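The listing said Drastari sorting bin, good condition, 138 dollars. My sister-in-law swore by the brand. She also swore by the juicer.

I drove out to Povia for it anyway. The seller talked about the steel the whole time and never once about what a person would put in it. He claimed it came out of a toy factory that closed one April. I asked which factory. He said it was one of the smaller ones.

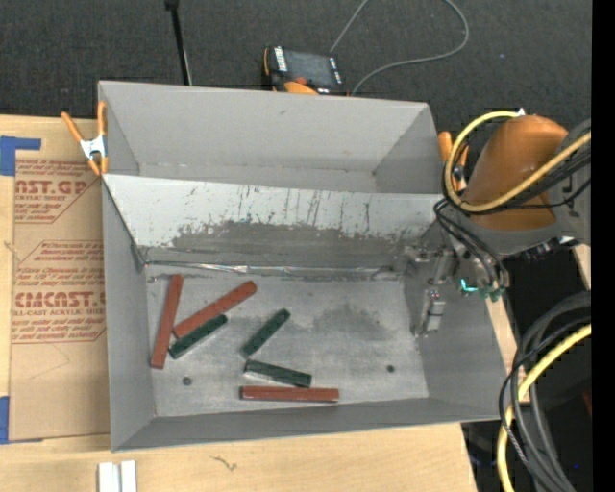 My father had promised the kids a box of blocks before he died, and then there wasn't a box, only a note that said "ask about the blocks." I don't put much faith in notes. But the seller had thrown in six, three red and three green, and when I got home I tipped them into the front half of the bin and they slid everywhere and stopped wherever they liked. The reds were longer. The floor under them was scratched all over, and there was a smoky smudge on it that I rubbed with my thumb for a while, as if that would tell me something.

My daughter looked in and said, "Are those Grandpa's?"

I said the man had told me they came from a factory.

"Which one?"

"One of the smaller ones."

She gave me the look I'd given him -- the very same one, chin and all. Then she took a green block and went upstairs, and I didn't ask for it back.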